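The shuttle from the Prultport lot dropped us at the side door of the Fisonon building in Skemport on 1/18/25, a few minutes before the open day started. We signed in, got paper badges and were pointed down a hall to the room where clothes are handled. Zewditu Alemayehu met us there. The tour was 3 stops and this was the first.
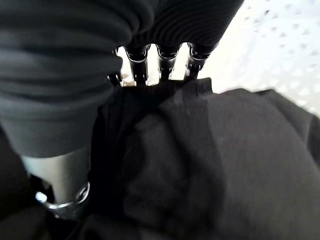
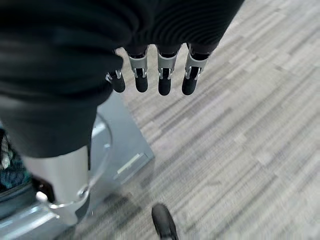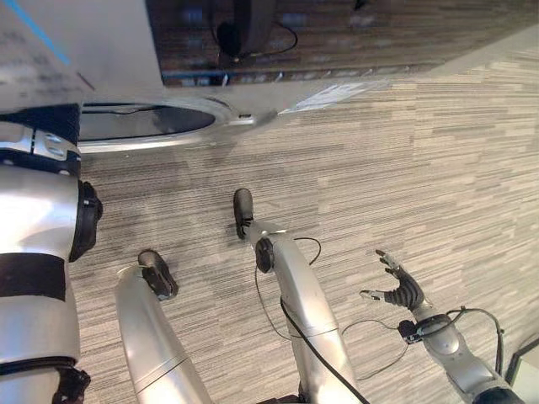
Gray comes up in all three, in the knits or in the carpet.

What kind of clothes are hardest to fold neatly?

Soft knits. A woven shirt has a collar and a button line to work from, and a knit has neither. The hem rolls up, the ribbing pulls in, and the sleeves end up at two different lengths unless somebody lays them out first. Zewditu's advice was to put the sweater face down, smooth it from the middle outward, and bring the sleeves in before touching the hem. Black fabric has its own trouble – lint shows on it more than on anything else, so she goes over it with a brush before folding.

I asked whether they ever hang knits. She said only the light ones. Heavy ones stretch at the shoulders, and the dents from the hanger take a wash to come out.

The second stop was the storage room. It has open shelves on both sides and holds roughly 1385 pieces when full, sorted by weight and then by color. Naomi Lema keeps the list. She opened a bin of winter things and let us feel the difference between a loose knit and a tight one. The tight ones go on the bottom of a stack. Cedar blocks are changed every June.

The last stop was the sewing corner, where loose cuffs and hems get repaired. Two of the machines are old Odukoya models and still in daily use. We were allowed to try one on scrap cloth. Mine came out crooked.

Coffee was in the front hall afterward, with a table of mended sweaters for sale – I bought a green one. Parking is free for visitors, but the lot has only 300 spaces and was close to full when we left. The side door is the easier entrance if you have a stroller.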